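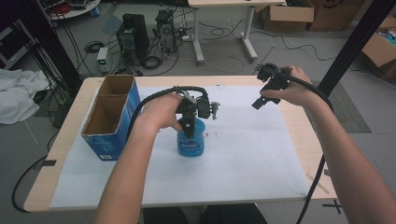

Madalena Carrilho wrote to us last January to say that a bottle ought to arrive standing up, with its cap where the cap was when it left, and that she didn't think this was a lot to ask of anybody. We don't think so either, and we have her letter pinned up over the tape shelf, next to the bus timetable and a list of who takes milk.

Otham Packing is a small company in Frade that packs bottles for other people. Plastic bottles, mostly, though we do glass when we're asked nicely and given enough notice. If you make a shampoo, a cleaning spray, a syrup, a plant feed or a drink, and you've reached the point where your kitchen or your garage is full of cartons and your family has started to say things, then you're very likely the sort of person we hear from. We've been at this for 20 years now and we still like it, which surprises our relatives more than it surprises us!

It began with a box. Ilídio Torres was selling printed cartons at the time and had been left with a pallet of blue and white ones that a customer had ordered and then changed their mind about. They were good boxes, only the wrong size for nearly everything. He cut a divider out of plain brown board, slid it down the middle so there were two compartments, and found that two bottles could ride side by side in there without knocking together. He drove a pair of them up the hill road and back on the passenger seat to be sure. Then he did it again on the back seat, where the springs are worse. By the end of that week he had stopped selling cartons and started looking for a room with a big table in it.

The room he found is the one we still have, at 1557 Dretton Road, up one flight of stairs (there is a goods lift, and please do use it, and please pull the gate all the way across or it sulks). Over the years we've taken on the rooms on either side as well, so that the storage and the label printer have somewhere to be that isn't under our feet, but the packing is done at tables, by people standing at them, much as it was in the first month.

We ought to say something about the tables, as visitors always ask. They're light wood and we like them plain, and when we're trying out a new bottle we lay a big sheet of white paper over the top. It's an old habit of Ilídio's. A drip or a smear shows up on white straight away, where on bare wood you might not notice until your sleeve was in it. The paper gets speckled and smudged as the work goes on, and then we take it up and put down another. You can write on it, too, and plenty of our best box measurements have begun life as a scribble next to somebody's elbow. We did once throw out a sheet with a whole customer's order on it, and we telephoned her the same afternoon to apologize and ask her to say it all again. She's still with us, bless her.

Every new bottle gets what we call a sitting. We stand it upright and have a good look at it: how wide it is at the shoulder, how long the neck is, whether the label goes all the way down or stops short of the base where a divider might rub it. We pick it up by the neck and put it down again, because that's how most people will take it out of the box, and a box that only lets go of a bottle when you tug at the sides is an annoying box. After that we try it in the cartons we keep on the shelf. We stand the box on end as well as flat, for the simple reason that parcels get stood on end all the time and no arrow printed on the outside has ever stopped it.

Most bottles fit something we already have. We stock 69 sizes of carton at present, and a good many of those take a divider. When nothing fits, we make an Ekik. That's our own divider, and the name is the noise the first one made going into the box – we did try to think of something more dignified and gave up over lunch. An Ekik is brown board, left unprinted on the inside, scored by us and folded by hand, and it can be cut to hold a tall bottle beside a squat one, which is the job it gets asked to do more than any other. You don't need glue for it. If your customers flatten the box afterward, the divider flattens along with it and the whole lot can go out with the cardboard.

People sometimes expect us to be cheaper than we are, and we'd sooner talk about that here than have it come as a shock. We charge by the box packed, plus the carton, plus the board if there's an Ekik in it. A sitting is free. We don't ask for a minimum order on your first run, and on later runs we ask for 20 boxes, as anything less takes longer to set out on the table than it does to pack. Storage is free for the first month and after that we'll have a friendly word with you about it. If you'd like your own printed cartons, we can have those made, and we'll show you a blank one with your bottles inside before you commit to any ink.

There are things we don't do. We don't fill bottles, we don't make labels look straight if they went on crooked (we have tried, it's heartbreaking), and we don't take aerosols. We don't pack anything that needs to be kept cold. For all of those we can usually point you to someone in Frade or a short drive away, and we're happy to, so do ask.

If you'd like to come and see us, bring two of your bottles, closed, with whatever you normally put in them, and bring the carton you use at present even if you're embarrassed by it. We have seen worse, and some of the worst were ours. Mornings are better than afternoons, as the courier comes at 2 and the landing fills up with parcels. Ring the lower bell. There's parking at the back on the Dretton Road side, and the coffee is on the windowsill by the lift, so help yourself while we clear you a bit of table.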